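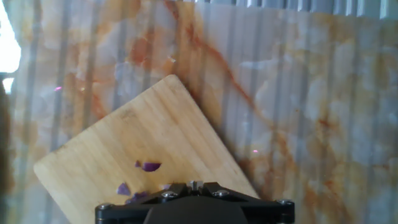 Triderville Community Kitchen: mid-year report to the Brurkon Fund

Reading time: 2 minutes

Search this site Go

17th July

Dear friends at Brurkon,

It's been a busy and mostly happy half-year, and I'm so pleased to be able to tell you about it (I'll try to keep it short, though those of you who've had my letters before will know how that goes). Your grant has paid for four cooking courses so far, each run over six evenings, and 201 people came along to at least one of them. We'd hoped for 100 by now!

The soup course was the favourite by a long way, and the waiting list for the next one is already full. The bread course was harder going. Our second-hand oven runs hot on the left side, and we lost two evenings while a part came from Momow, so those neighbours have been offered their places again in September at no charge.
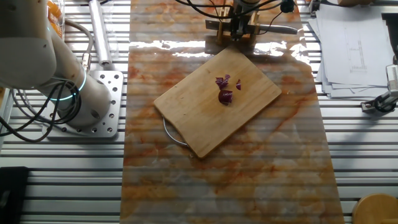

White arm on its mounting plate, at the slotted metal table.

Spending is a little under budget, mainly on vegetables, thanks to the Mak family's market garden, who let us have their odd-shaped carrots and onions at half price. I'd like to put what's left towards printing 100 copies of the recipe booklet, in larger type this time, as several of our older cooks asked for it. Would you let me know if you're comfortable with that?

We still need a second person for the childminding room. I've had one very good chat with a retired teacher and have my fingers crossed.

With warm thanks, as always,
Li-hua Mok
Program coordinator

Recent reports
Winter pantry update
Our first soup night
Notes from the annual supper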